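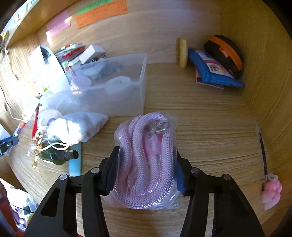

Kalliopi Karamanlidis wrote in to ask whether we're all just training our own replacements, and if so, could I at least explain how to do it without getting sore wrists. Fair question, Kalliopi! I'll take the wrists first and come back to the other part.

I sort small goods at Stamatopoulos in Drondton, and since the Plolar project came in, part of my shift goes to picking things up with a hand-held gripper so the robot side has something to learn from. I was terrible at it. My coworkers were terrible at it too (we compared notes at lunch, a lot). So this is how I'd start if I were starting over.

Getting your grip

Hold the tool low and keep your elbow close to your side. If your shoulder is creeping up, put the thing down and shake out your arm.

Come at the item slowly with the jaws already open wider than it is. Close until the pads touch both sides, then squeeze a little more. Bagged goods like a bundle of braided rope are the ones I'd practice on. The plastic slides and crinkles, and you learn pretty fast to squeeze what's inside the bag and leave the loose edges alone.

Lift straight up, wait a beat, then move. I used to swing everything sideways the second I had it, and my lead made me redo a whole batch. Grrr.

Set it down before you open the jaws! Sounds silly, but your real hand lets go a bit early and your gripper hand wants to do the same. 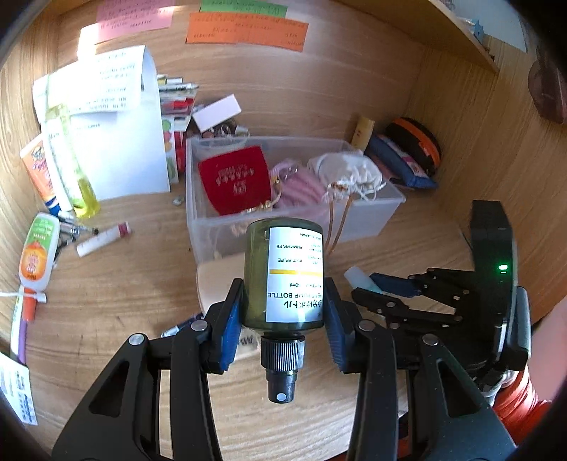
Issue 78

Small bottles

Glass pump bottles get their own section, because I dropped two in my first week. Put a pad on each side of the body and stay off the collar and the nozzle. Upside down is fine if that's how the pick came out. Don't flip it back in midair to make it look nice; finish the move and go again. Bottles with paper labels feel grippier to me, though a guy over at the Kaston site swears they don't.

If you're using two grippers, park the one you don't need on the desk, well out of your elbow's way.

Back to Kalliopi

So, are we replacing ourselves? I don't know. What I can tell you is what's changed so far: I sort less and I demonstrate more, and I sit for longer stretches than I'd like. We asked for a break after every 4 batches and got it. We also asked who gets trained on the robots once they're running, and we're still waiting for that in writing. If your site is getting Plolar next, ask both of those before the tools show up, and bring a wrist wrap for the first few shifts.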